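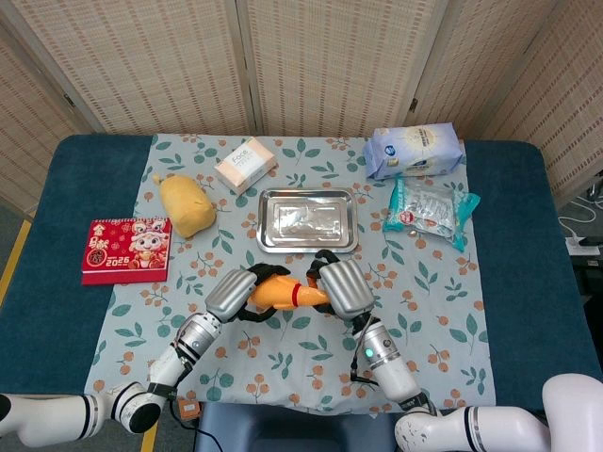

Sorting bench, both arms holding the rubber chicken

Urkska packing room, staff meeting, Oct 1, 2022

Minutes of the last meeting accepted without changes.

1. Arms. Berkix line handled 2,472 items in the past month. Soft toys and thin packets still get passed back to the hand tables.

2. Staffing. No jobs cut. Four packers move to bench checks after training. Packers asked if the pay grade changes - management to answer in writing.

3. Breaks. Bench checks limited to 50 minutes at a stretch. Agreed.

4. Noise. Complaint from the Lepik side. Held over.

Next meeting later in October.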